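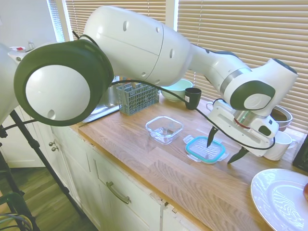 Week three of trying to sell my late aunt's button collection online and I have learned that button people are not to be trifled with. I listed the first lot as "assorted, vintage, some nice". Fourteen minutes later a woman called Nives Ferri wrote to ask whether I'd done the hot pin test. I had not. I don't own a wooden countertop like that one, only a laminate bench with a burn mark, so the hot pin test happened on a breadboard and the kitchen smelled of singed hair until tea.

Apparently if it smells like burnt milk it's casein. If it smells like a hospital it's Bakelite. If it smells like your breadboard, you missed.

Tin number two was a Flolico biscuit tin, lid rusted shut. 430 buttons, every one of them beige. She had sorted them by shade. I'd like to meet the person who can see the difference between the third bag and the fourth, and then I'd like to leave.

Posted the beiges at $12 the lot, thinking that was cheeky. Gone before I'd finished my toast. Nives says I was robbed and has stopped using exclamation marks with me.

Postage on buttons, by the way: they rattle, so the bloke at the counter shakes the parcel and looks at you. Every time. I now wrap them in old socks.

Someone from Grirura wants "anything with an anchor on it". I have 19 with anchors. I also have one with what might be an anchor or might be a very sad moustache. Offered it at half price. He's thinking about it.

Found my own school blazer button in the jar marked MISC, colour gone completely off. Mum swore it was lost on the bus in year eight. Not for sale, stop asking, Nives.

Four tins to go. One is labelled "good ones" and I'm a bit scared of it - will open it Sunday with the cat as witness.

Filed under: Hobbies & Collecting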